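Tai chi or chair yoga for my mother's balance?

Posted in Healthy Aging, 27 Jun 2023
554 views

My mom is in her seventies, lives with me in Pedville and has gotten wobbly since she had the flu in December. No falls yet, just a lot of grabbing at door frames. Her doctor checked her over, found nothing scary and said a balance class would do her good. Our rec center has beginner tai chi and chair yoga, both 45 minutes. She'd happily try either one! Which would you start with, and what can we do at home in between?

Hatsue Takagi

Briva

Tai chi, tai chi, tai chi! I started after my knee surgery and I love it so much I now drive across town for a second class. All that slow shifting from one foot to the other is exactly the stuff you need when you turn around in a kitchen. Ask the teacher if she can stand near a wall or behind a chair for the first few weeks (ours is lovely about it, half the back row does that).

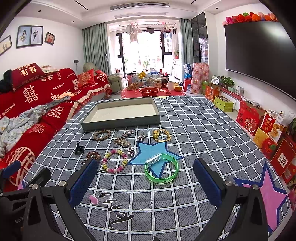 At home we do heel raises at the counter while the kettle heats up, ten slow ones, then standing on one leg with both hands on the edge. After a month or so I could let go with one hand, and I was thrilled! Flat shoes with a thin sole, no slippers. If she gets dizzy, she should sit down and let her doctor know.

Prilteser

chair yoga is great too, my dad does it. ours is 160 for the season and tai chi is 200 so check prices

Sang

I'd go with tai chi if she's already comfortable on her feet for most of the class, and chair yoga if she tires fast. See if they'll let her sit in on one of each. And go with her, it's so much fun with two!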